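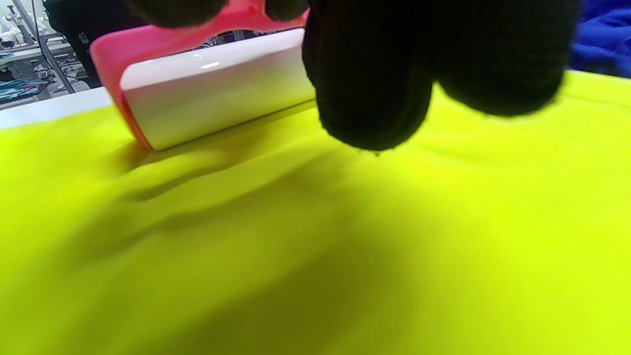
Photo: Hovine Textile Care

Print this article | E-mail this article

Textile firm sets aside money for its first robot work cell

TETBY, 19 May 2025 – Hovine Textile Care has approved a budget of $190,000 for a robot cell at its finishing shop in Tetby. The company made the decision after a planning period that began in January.

The cell should take over a part of the lint removal, which is at present done by hand with rollers. Hovine employs 51 people in the shop. According to the company, no jobs will be cut, and the workers will be trained to load the cell and to check the pieces.

Two suppliers, Wostel and Awan, have sent offers. Wostel proposes one arm with a fixed table. Awan proposes a smaller arm that can be moved between tables, but its price does not include the safety fence or the installation.

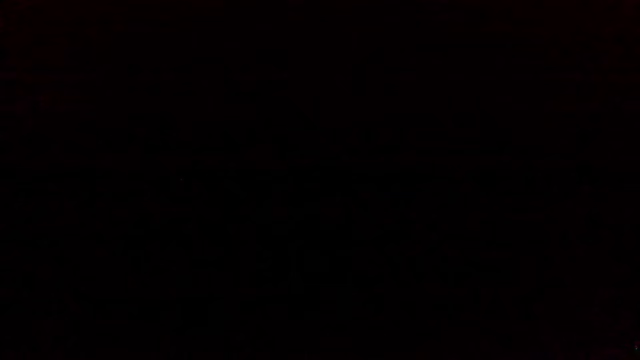

The offers are therefore not easy to compare, and Hovine has asked both suppliers to send a new price with delivery, training and 2 years of service included. It has also asked how each system deals with thin fabric that wrinkles when a roller is pushed over it.

The shop finishes nearly 292 pieces in one shift. Hovine says the cell does not need to be faster than this, but it must keep the same quality with bright colors, on which lint is easily noticed.

A part of the budget is reserved for spare grippers and for changes to the electric supply.

Print | E-mail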